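Edit room notebook, May

Second pass on the Sastik reel today and I'm so pleased with it! The certificate people wanted changes to the bar song, and I'd been dreading a hole in the middle of act two, but the new cut plays better than the old one. We lost four shots and a line of dialogue. The song now comes in on the train whistle, a beat earlier than before, and the whole sequence has a bounce it never had.

Notes for whoever picks up reel 2:

The replacement line is on track 6, already in sync. Please don't nudge it – I spent most of the morning on the lip movement and it sits nicely now.

Plattner want the smoking notice a little larger on the print. I've done it in the same typeface as the titles and it looks quite smart.

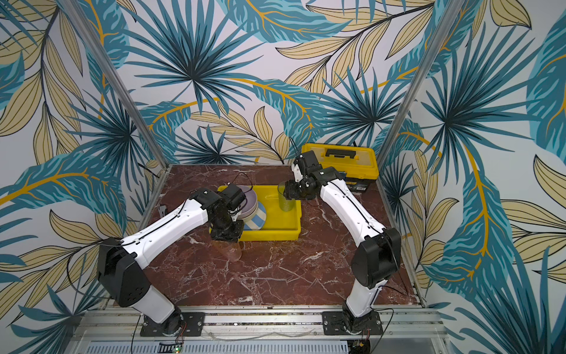 Sound

Unilico sent the new tabla stems at lunchtime and they are gorgeous, really crisp, with a lovely low thump under the chorus. I dropped them straight in and the room speakers rattled (the left one has a loose grille again, someone with a screwdriver please). Dialogue in the police station scene is still muddy. Tried a gentle cut in the low mids, which helped the inspector but made the mother sound as if she's on the telephone. Going back to the raw take tomorrow.

The trailer is down to 60 seconds and I think the opening is the best thing we've made for this film. Rain, the shutter going up, then straight to the drum hit.

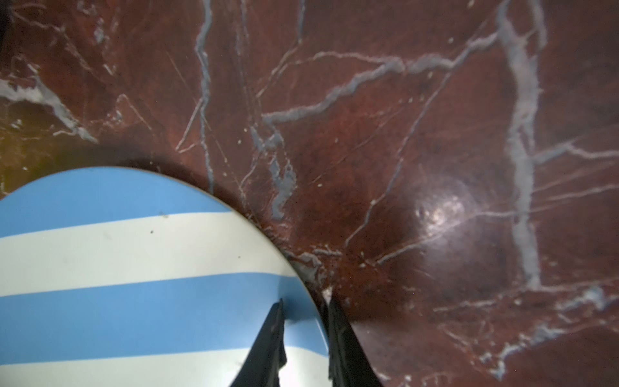

I tried it with the title card held back to the very end as well, and that version gave me goosebumps, so both are saved in the trailer folder for Pitik to choose from. My vote is for the late title.

Still to do: subtitles for the wedding song, colour on the two rooftop shots (the sky jumps from pink to grey between them), and a fresh export for the certificate screening. Export is running now, 4 pm, with reel 1 finished and checked.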